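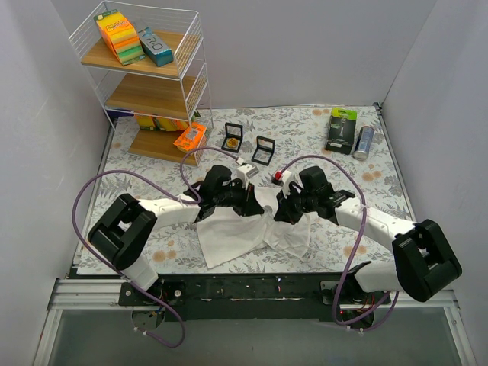
Page last changed: Tue 21 January

Speaker notes: Looking after table linen in a small guest house
Vilém Hudec, for the Radurby hosts' afternoon

Start
Say hello, thank Radurby for the room. Ask who washes at home and who sends it out. Wait for hands. If most send out, cut the drying part short and spend longer on the sums.

My own case
We have a dining room and a breakfast bar. In July we put 1278 napkins through the wash. The rest of the year is much quieter, but July decides how much you need to own.
When we opened I bought 100 white cotton napkins from De Graaf. That was too few. We were washing every night and ironing before breakfast. I bought another 100 the next spring and the late nights stopped.

Buying
Buy plain white if you can stand it. Patterned cloths are discontinued and then you can't match them. Keep pattern for things you replace all at once, such as wipe-down table coverings.
Check the hem before you order a full set. Ask for one sample, wash it five times, then measure it. Ours from Skokstead came up shorter on one side and would not fold square. They did take them back.
Pass the two samples round here. Make sure they come back to the front.

Stains
Deal with them the same evening. Cold water first for egg, milk and blood. Washing-up liquid on butter and salad oil, left for half an hour. Red wine: rinse from the back of the cloth, then soak.
Don't put a stained cloth in the dryer. Hang it up, look at it in daylight and wash it again if you need to.
Someone will ask about bleach. I use it twice a year on plain cotton and never on linen mix.

Drying and folding
Take cotton out while it is still slightly damp. Shake it hard by two corners, lay it flat and smooth it from the middle outwards. If you do this straight away, you can skip the iron for breakfast napkins. For dinner I still iron.
Fold in half, then in half again, open edges all facing the same way in the pile. Show this with one of the samples. Do it twice, slowly, and stand to the side so the back rows can see.

Sending out
Travasero collect from us twice a week in high season. I pay for the large tablecloths only. The small pieces cost more in handling than I save in time. Your sums may be different, so there is a blank sheet on the handout to fill in.
Mark everything. A laundry pen inside the hem is enough, but go over it again every spring.

Questions
Leave ten minutes. Lift the box of old cloths on to the front table. They are free to anyone who wants them for rags.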